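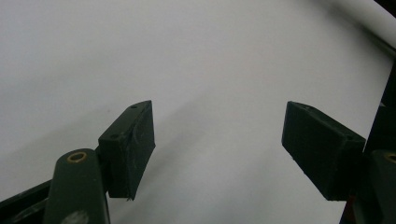

The Case for a Plain White Work Surface

19 April 2022

Most advice on work surfaces starts with the material and stops there. Laminate, sealed wood, rubber and steel each have their supporters, and the arguments are mostly about wear. Color gets one line, usually a warning that white shows dirt. I think color deserves to be settled first, and that for sorting, small assembly and inspection it should be white, matte or close to it, with no pattern.

The warning about dirt is accurate. A white surface shows graphite, oil, filings and coffee. A speckled gray one carries the same amount and hides it. Anyone who has put a clean part down on a speckled bench and picked it up with grit on the underside has paid for that concealment. If a surface has to be wiped more often after it goes white, it needed wiping before.

The second argument is contrast. Most small hardware is dark, or metallic, or both. A black screw on a green cutting mat can be found, but it takes a search. On white the outline is complete, and a part that has rolled away from its group is noticed at once. Clear plastic and white nylon are the exceptions, and I keep a dark tray for them.

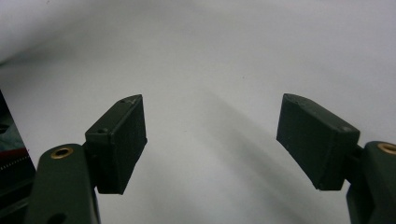 Plain white surface with a soft gray shadow.

Printed grids are the usual compromise, and I would leave them out. The Hilbridge workshop changed over to gridded mats in October and still measures everything with a rule, as it should. Grid lines on a mat drift as the mat stretches, and they break up the edge of whatever is lying across them. A thin wire laid parallel to a line can disappear beside it. If a dimension matters, use an instrument. If it doesn't, the lines are clutter.

Finish matters nearly as much as color. High gloss puts the lamp back in the user's eyes and gives every part a second outline. A dead matte coating picks up marks and holds them. A low sheen sits between the two and can be wiped. The Kyei board on my own bench is closer to gloss than I would like, so I moved the lamp to the side and raised it, and the problem mostly went away.

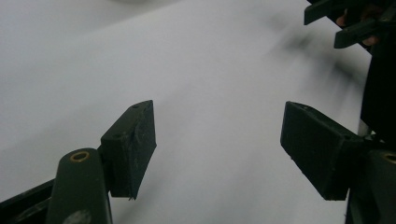

Cost is the weakest objection. At the Curnlow shop, where I have a bench, the white covering is treated as a consumable and comes off a roll. One length lasts some 70 working days before the stains start to compete with the parts. It is then cut off and replaced, with 2 clips at each end. A permanent top stays underneath and takes the load, and it can be any color the owner likes.

There are jobs I would exclude. Soldering needs a heat-resistant mat, whatever color that comes in. Heavy clamping will tear a thin covering. Under strong daylight a large white surface is tiring, and a mid-gray is easier on the eyes after a few hours. The Jendar catalog sells a pale gray for this purpose, and I have no quarrel with it as long as it comes without the speckle.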